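4.2 Tabletop sorting as a proxy for tidying

Household tidying is seldom a matter of grasping alone. Small items must be nudged apart, gathered and lined up before they can be put away, and a machine that cannot push reliably will not clear a real table. We therefore limited the arm to a single blunt rod and gave it blocks of differing shape and colour on a maple board. Instructions were short typed phrases, such as "move the green star next to the blue cube".
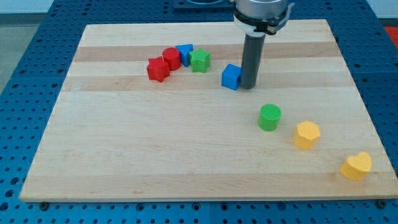 Figure 2. Workspace used for the pushing trials.

Training used 2,000 demonstrations collected at the Brisdale site; a further 800 were held back for testing. The Nellura policy was run without fine-tuning, and the Sistent baseline with its default settings. A trial ended when the operator judged the instruction met or the time limit was reached.

Of the failed trials, 127 involved a block turning about the rod instead of moving with it. Stars and hearts were the worst affected — their contact points shift under load — and the policy seldom recovered without backing away first. Lodhi's contact model, fitted afterwards by Mac Carthaigh, predicts the direction of the slip but not its size. We would not yet trust either system with a kitchen worktop.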